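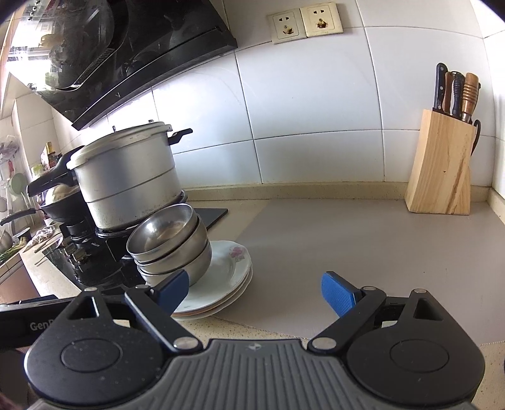 Gripper drops the top bowl after a while, force reading frozen

Posted in Help > Grippers and end tools
Asked by jtk_bench in July

I have a two-finger Jiment gripper with the soft blue pads. The job is clearing kitchen counters, mostly stainless bowls and plates. For the first hour or so it works fine. After that the force reading freezes at 435 and stays there whether the fingers are open or closed. The controller thinks it has a good grip, so it lifts, and the bowl slides out.

So far it has dropped a bowl onto a stack of plates twice. One plate chipped. I am more worried about it happening near the stove, because the software does not raise any fault at all.

What I have tried:
Restarting the controller (clears it for a few minutes)
New pads
Lower speed, 52 percent

Firmware is the one it shipped with. Has anyone seen this?

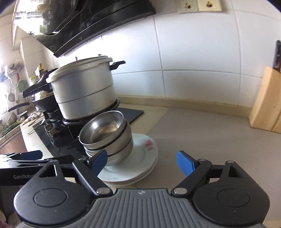
Can I keep using it if I restart it every hour?

Stop using it for lifting until the reading is fixed. A restart hides the fault for a short time and you have no way to tell when it comes back.

Posted by Roald Hellström

To the main problem. I had the same thing on two units and both times it was the sensor cable where it passes the finger hinge. It gets pinched a little on each close. When one wire goes, the board holds the last good value and reports that. You can check it in a few minutes:

Power off and take the cover off the base.
Unplug the sensor cable and look at the part nearest the hinge. Mine had a flat shiny spot.
Put a meter across the outer pins and bend the cable slowly. Mine read 90 ohms, then open when bent.

If it goes open, replace the cable. Don't tape it. Route the new one with some slack on the outside of the hinge. Then turn on "stale value fault" in the settings, under Sensors. It is off by default on the older firmware. With that on, the gripper stops and holds position if the reading doesn't change during a close.

Test with something you don't mind dropping, over a towel.
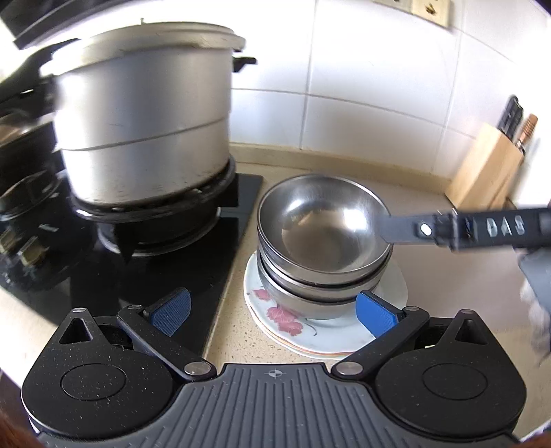
More replies

Posted by skadham_user

could be heat. my Skadham did something like this next to an oven. moved it and it was ok. didn't check the cable

Posted by jtk_bench

It was the cable. Flat spot right where Roald said, and it went open as soon as I bent it. Ordered a new one from Srour. The fault setting was off, so I turned it on and tried a close with the bad cable still in. It stopped with a sensor fault, as it should. No lifting until the new part is in.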